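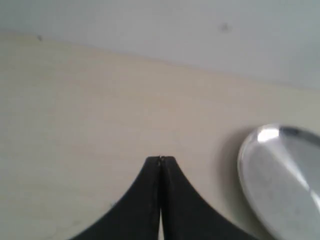

Re: [gremby-users] Press target jumps sideways on final approach
Date: 4th December
List: gremby-users

A list subscriber at Zumora wrote:

> We are on the stock press pipeline with a wrist camera. The mask on the
> button is fine on the way in. Then, over the last stretch, the target
> point slides away from the fingers and the planner dutifully chases it.
> I have redone the hand-eye calibration in Guller three times and the
> residuals get prettier every time. The press does not.
>
> Is there a known bug in the tracker? And is it worth raising the replan
> rate? We are at 20 Hz now.

Please leave the calibration alone, it has suffered enough. We chased the same thing on the Magalhães bench for most of November and I would like somebody to get some use out of it.

The tracker is doing what it was told. It takes the mask, finds the centroid, and hands that to the planner as the press point. When the whole button is in view, fine. When a finger comes in from the right and covers the right side of it, the centroid of whatever is left moves to the left. The planner sees a target that has moved left and goes after it. How far it gets depends on your gains and your luck. Raising the replan rate will let you be wrong more often per second, so I would hold off on that.

You can check this without touching the robot. Replay a log, dump the mask area next to the target x, and look at the two curves. In ours the area starts dropping a few frames before x starts to wander, every time. If your area stays flat and x still moves, then I'm wrong and you may go back to Guller with my apologies.
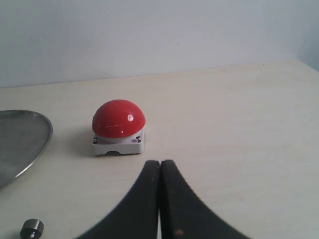

The other thing to look at is the self mask. Gremby ships with one, and it is meant to tell the tracker which pixels belong to the gripper so they can be treated as "unknown" and not "no button here". Those are very different answers and the code used to merge them into one, I assume to save a byte. In the current release the flag exists but is off by default:

tracker.self_mask = true
tracker.occluded_policy = hold
tracker.hold_timeout_ms = 500

With "hold", once the visible area falls under the threshold, the press point is frozen in the base frame and the arm finishes on that. The timeout is there so it doesn't press a memory forever. We tried 200 first and it kept giving up just short of contact – which looks exactly like a gripper having second thoughts.

Two warnings. The self mask is computed from the joint state, so if your finger position is published late, the mask trails the real fingers and you get a thin sliver of glossy red labeled as gripper. Check your time stamps. And fitting an ellipse to the visible part sounds smarter than holding, and I have a branch that does it, but it falls for highlights on shiny plastic and for anything round and metal that happens to be near the target. Ours has shown a real fondness for the latter.

I went through 1069 frames from our logs by hand to see where the stock centroid goes wrong. I don't recommend this as a way to spend an evening. The bad ones were nearly all of one type: 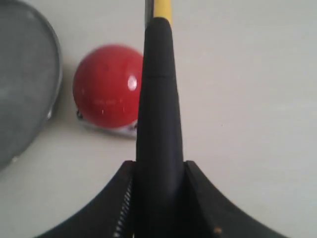
Wrist camera: black finger in front of the red target's right edge.

From a view like that there is no clever centroid to be had. Whatever you knew about the target before the finger got there is the best you are going to know, so keep it.

The labels and the replay script are in the bench repo under tools/occlusion. The script expects the old log format, and there's a converter next to it with a README that is mostly true. If you send me one of your failing logs I can run it through the same plots. Just the wrist stream, joint states and target topic, please. The last person sent everything, including point clouds, and my disk has not forgiven them.

As for your question about a known bug: there is an open ticket asking for the self mask to be on by default. Go and add your voice to it. I wrote the ticket, so at the moment it reads a bit like a diary.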